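4/29/24

Up at 5, no coffee, Didum on the bathroom floor again chewing the bath mat. Vet bill from February still on the fridge. Must call them.

Rain all morning so no digging. Sat at the kitchen table with the seed tin and sorted. Threw out the old leeks. Kept the squash even though the packet says 2019 – will probably regret it. Tomatoes on the windowsill are leggy, 14 of them, one snapped at the stem when I turned the tray. Taped it. Dad used to do that with Scotch tape and it worked maybe half the time.

Ebuka Akande called at lunch about the allotment water. The Roddale end has no pressure past plot 13 and he wants everyone to chip in for a new standpipe. Said yes before I asked how much. Then asked. Ouch. He's coming by Thursday with the plan and I have to find the old drawing, wich is somewhere in the hall closet under the tent.

Afternoon cleared up a bit. Got out for an hour. Slugs have had the whole lettuce row, every leaf, just little stumps left. Put down more copper tape and a dish of beer. Garlic looks great though! Fat necks, no rust yet. Hoed between the onions til my back went.

Came home, soaked boots, soup from the freezer. Unlabeled. Was not soup, was apple sauce. Ate it anyway with toast.

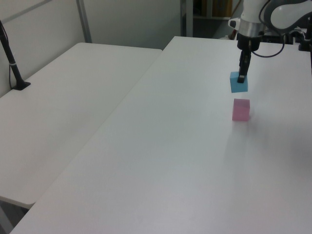
Paint for the shed door – still can't decide. Green is what everyone has down there. Mrs. Ezeani's is dark red and looks good but I'd feel like I was copying. I keep coming back to a light blue, same as that cube over the white table, with the trim left white. Would show the mud. The hardware store closes at noon on Saturdays so I need to pick by Friday or wait another week, and the wood is getting soft at the bottom already.

Also hinges. Also sandpaper.

Didum wants out agian. Back still sore. Call vet, find drawing, move the tomatoes off the sill before bed, it's going down to 38 tonight.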